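Clillstead House Residents' Kitchen Group
Minutes of the September meeting, held in the ground floor kitchen

Present: 18 residents, which is more than came to the fire safety talk. The chair opened the meeting at 7:10 p.m., after the kettle.
Apologies: Received from both flats on the top landing and from the Runby Street liaison, who had the wrong month.

1. Minutes of the last meeting

Approved with one correction. The soup at the summer lunch was recorded as "lentil." The cook wishes it known that it was split pea. The secretary regrets the error and has been regretting it since June.

2. Matters arising

The tap. Still drips. The plumber came, agreed that it drips, and left. The building manager will be written to again, in a firmer tone.

The bread knife. Returned without explanation to the wrong drawer. The matter is closed.

The Yalçınkaya bakery order. The bakery on the corner has agreed to keep supplying rolls for the monthly supper at the old price, provided we order by noon the day before. It was noted that we have met this deadline once. The chair asked for someone to take charge of ordering. After a long silence in which several people studied the ceiling, the Flat 6 household agreed to do it until the new year.

3. Plates

This item was expected to take five minutes and took most of the evening.

The secretary reported on the state of the tableware. The white round plates are holding up, apart from the chips we already knew about. The mixed bowls are down again, and residents are asked to look under their own sinks before accusing anyone else's. The old glass plates have been retired after the incident at the quiz.

It was then proposed that the group buy a set of square plastic plates for the children's table and for eating outdoors. A pink one had been obtained as a sample and put on the kitchen table ahead of the meeting so that people could form a view. They formed several.
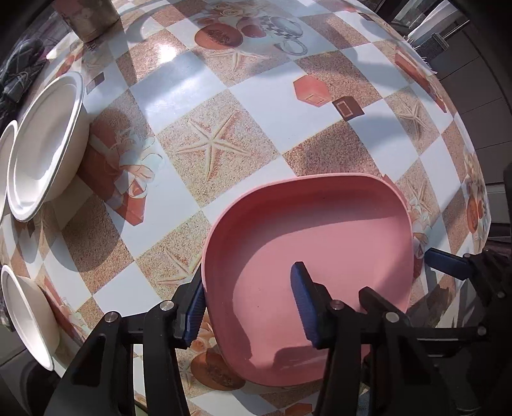 Item 3: the sample plate, on the table with the starfish cloth.

Points raised in discussion:

In favor, it was said that plastic survives being dropped, that the raised rim would keep peas where peas belong, and that nobody could confuse these with the white plates and carry them home by mistake. A parent of three said the color was irrelevant so long as the plate came back up off the floor in one piece.

Against, it was said that square plates do not suit the dish rack, which was made for round ones. One member holds that a square plate is a tray with ambitions. Another asked whether it came in any other color. The catalog from Cundero, the supplier, lists gray and a green that the chair described as medical.

A resident who has lived here longer than the dish rack asked whether the corners would be hard to clean. The secretary pointed out that the corners are rounded. The resident replied that she had been promised rounded corners before, on the bathroom shelves. This was noted.

The cost of the proposed set is $70, delivered. The kitchen fund can cover it if we put off the second colander until spring. Nobody spoke up for the second colander.

Vote: carried, with 6 against. Those voting against asked that the word "pink" appear in the minutes. It does.

Action: the secretary to place the order and ask for a mixed set if one can be had at the same price, leaving out the green.

4. The tablecloth

Raised from the floor while everyone was already looking at it.

Opinion on the seaside cloth remains divided. Supporters say that it is cheerful and wipes clean. Critics would like to know what a gift box with a ribbon is doing at the beach, and why the designer felt that starfish go with teacups and halved fruit. A compromise was floated under which the cloth would be used in summer only. This ran into the question of when summer ends, and the chair moved us along.

It was agreed that the cloth stays until it wears out. Residents are reminded that hot pans go on trivets, and that helping it to wear out is not in the spirit of the decision.

5. Drying and putting away

Complaints continue about plates being stood up on their edges on the table to dry and then left there until somebody wants to eat. The person responsible argued that air does a better job than our dish towels, which was hard to dispute given the towels.

Agreed: plates may dry on the table overnight but must be in the cupboard by 9 a.m. The towels will be washed. A rota for the towels was suggested and allowed to die quietly.

It was also asked that the grater be washed straight after use. Cheese sets. Those who have tried to clean it the next day will know this and those who haven't are the ones being addressed.

6. Cables

Could whoever plugs things in beside the table please unplug and coil them when finished. The dark ones have been in a tangle long enough that two members referred to them as if they were a pet.

7. Harvest supper

Menu: baked potatoes, two chilis (one without meat, clearly marked this time), rolls from Yalçınkaya, and apple cake. The sign-up sheet is on the fridge. "Will bring something" is not a dish and will be crossed out.

Runby Street have asked to join us, as their oven is out of action. Welcomed, on the understanding that they bring chairs. They borrowed four of ours in the spring and it would be pleasant to see them again.

If the new plates have arrived they will be used at the children's table. If not, it will be the white ones and a degree of courage.

8. Any other business

The radio. The volume knob has come off again. It is in the jar with the rubber bands.

The freezer. Unlabeled containers will be thawed and eaten at the group's risk on defrosting day. A container marked "NOT SOUP" was discussed at some length. Its owner is invited to say what it is.

Window. It sticks when it rains. Please push from the bottom.

The meeting closed at 8:55 p.m. The sample plate was washed and put in the dish rack, where it did not fit.

Next meeting: same kitchen, date to be posted on the fridge. Items for the agenda to the secretary by note under the door, legibly.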